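Notes pour l'exposé « De l'eau, des gobelets »
Rencontre petite enfance de Pulcombe, 27/03/2022
Durée : 41 minutes, questions comprises

Ouverture
Bonjour à toutes et à tous, merci d'être là ! Je vais vous parler de gobelets. Oui, tout un exposé sur des gobelets en plastique, et je vous préviens, j'ai dû couper.
Demander à la salle : qui propose des jeux d'eau à table, en intérieur, en plein hiver ? (laisser lever les mains, attendre vraiment)
À l'atelier Trirwood, on a commencé en janvier, avec une bassine et beaucoup de serpillières. Depuis, je n'ai plus du tout envie d'arrêter.

Partie 1. La couleur et l'eau
Commencer par la couleur, c'est ce qui m'a accrochée en premier. On verse de l'eau claire dans un gobelet translucide et l'eau devient turquoise. On la reverse dans un bol blanc, elle est de nouveau claire. Pour un enfant de quatre ans c'est énorme ! Il recommence, il penche la tête, il regarde par-dessus, puis par le côté. Laisser faire, ne pas donner la réponse trop vite.

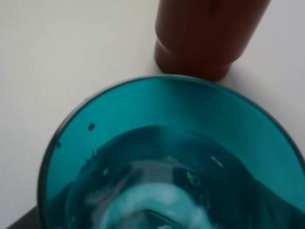 Les questions que j'entends le plus souvent à la table : « Elle est où, la couleur, quand on vide ? » et « Pourquoi ça bouge encore ? » La deuxième est ma préférée. On pose le doigt sur la table, tout doucement, on observe la surface, on retire le doigt. Certains groupes y passent un quart d'heure entier sans verser une goutte.
Raconter ici le jour du groupe de 15 (pas trop long, l'anecdote m'emporte toujours) : une seule carafe, et ils ont inventé tout seuls un tour de rôle.
Penser à boire. Vraiment.

Partie 2. Transparent ou opaque ?
Changement complet de jeu avec un gobelet opaque. De côté, on ne voit plus le niveau : il faut se lever, se pencher, ou bien écouter. Le son du versement monte quand le gobelet se remplit, et les enfants le repèrent très vite, souvent avant les adultes. Faire l'essai dans la salle, les yeux fermés, avec la carafe de la tribune.
Dire un mot de la forme. J'aime les gobelets avec un pied un peu plus étroit que le corps : les petits doigts sentent la marche, et ils en parlent ! « Il a une chaussure », m'a-t-on dit à Ludeck. Je l'appelle comme ça maintenant.

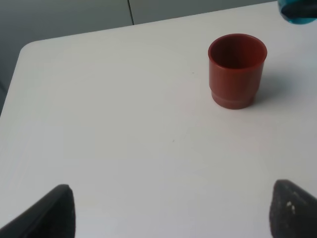
Gobelet brun-rouge sur table blanche. Remarquer le décrochement près de la base.

Reprendre sur la table. Une surface claire et unie, c'est un bonheur pour ce genre d'atelier, les ombres s'y lisent très bien. On peut tourner autour du gobelet, chercher de quel côté vient la lumière, déplacer une lampe. Toute une séance sans eau, pour les jours où l'on n'a plus de torchons secs.
Ce que je pose au départ : un gobelet par enfant, une carafe pour deux. Les entonnoirs et les éponges viennent plus tard, quand quelqu'un les réclame.

Partie 3. Le carnet
Montrer le carnet d'Ashworth (le faire circuler, le récupérer avant la pause !). L'équipe y a recopié 273 phrases d'enfants, telles quelles, fautes comprises. En lire trois ou quatre, pas plus, choisir au dernier moment.
Si le temps manque, sauter le passage sur le rangement et garder celui sur les flaques.

Flaques : on essuie ensemble, à la fin, et c'est un jeu aussi. Prévoir des torchons à la taille des mains.

Questions de la salle
On me demandera sûrement l'âge. Je commence à 4 ans en groupe, plus tôt à deux ou trois enfants, toujours avec un adulte assis à la table.
Les gobelets et la bassine restent sur la table du fond jusqu'au soir, venez verser !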